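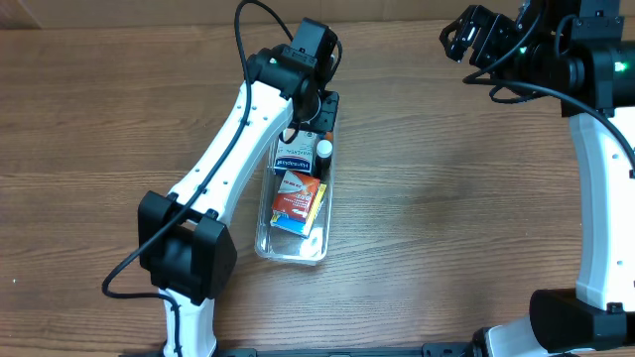 What is the best container for a home medicine supply?
A clear one with low sides. You want to see what you have without digging, and you want to be able to lift the whole lot out in one go when it's time to sort.

Home Care Basics, Unit 3: The Medicine Tub
Handout prepared by Geetha Gowda, Givach Adult Learning

I love teaching this unit! It's one small job, you can finish it in 20 minutes, and people go home and do it the same evening. Last March, Murali Joseph did his own, then his mother's, then his neighbor's.

Before you start, clear a table and wipe it down. Good light matters more than you'd think, as expiration dates are often stamped into the cardboard with no ink at all. Tilt the flap toward the lamp and they pop right out.

Boxes and bottles
Keep tablets in the box they came in, with the leaflet folded inside. Loose blister strips all look alike after a month. Bottles stand upright, caps tight, next to a box that will hold them steady. A bottle on its side will find a way to leak - ask Lionel Besson about the cough syrup.

Boxes can stand on end or lie flat, whatever your tub allows. What we're after is a name you can read from above. If a box has to lean, lean it with the front panel facing you. 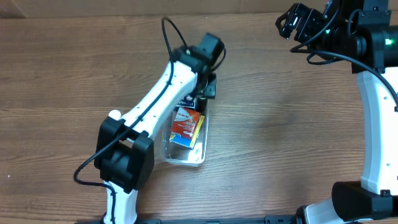 Should different people's medicines share one tub?
It's better to keep prescriptions separate, one tub per person with the name on the outside. Shared things like bandages and antacids can have a tub of their own.

Sorting, step by step
Take everything out and read each date.
Put expired items in a bag for the pharmacy. Please don't flush them.
Throw out wrappers, empty boxes and old tissues.
Wipe the tub and let it dry fully.
Put back what you use most often, nearest the front.

Where it lives
Somewhere dry and cool, high up or locked, out of reach of children. The bathroom cabinet gets steamy, so a bedroom closet shelf usually wins. Check each label too - a few things need the refrigerator.

For next time
Sort one tub at home and bring your list of what was in it (names and dates only, leave the medicines at home). Oanh Dương will have blank list sheets by the door. We'll go on to reading labels, my other favorite!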